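4.3 Setting up audience voting for a live talent broadcast

This section covers the Vemden voting console, as used for pageants and talent shows with one studio feed. Complete section 4.2 (Contestant list) first.

1. Log in to the console with a producer account. Host and floor accounts can view totals but cannot open a vote.

2. Select Show > New vote and enter the contestant names in running order. Names appear on screen exactly as typed.

3. Set the voting window. The default is 70 seconds. The shortest window the console accepts is 30 seconds.

Note: The window starts when the host cue is sent – the on-screen graphic follows it.

4. Under Sources, turn on Studio keypads, Phone, or both. One console handles up to 700 keypads.

Caution: Do not add or remove a source while a vote is open. Votes already received from that source are dropped from the total.
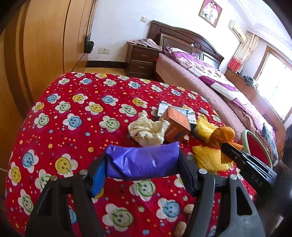 5. Run a rehearsal vote. Select Mode > Rehearsal and send the host cue from the Brirnen desk panel. Check that each contestant receives at least 2 test votes.

6. Clear the rehearsal totals. The status line must read READY before you go on.

7. Switch to Mode > Live. The console asks for the producer PIN.

If the panel talk between acts runs long, use Hold. Hold delays the next vote; it does not pause one that is already open.

Note: Consoles running the August release show Hold as Wait. The function is the same.

For tied results, see section 4.5.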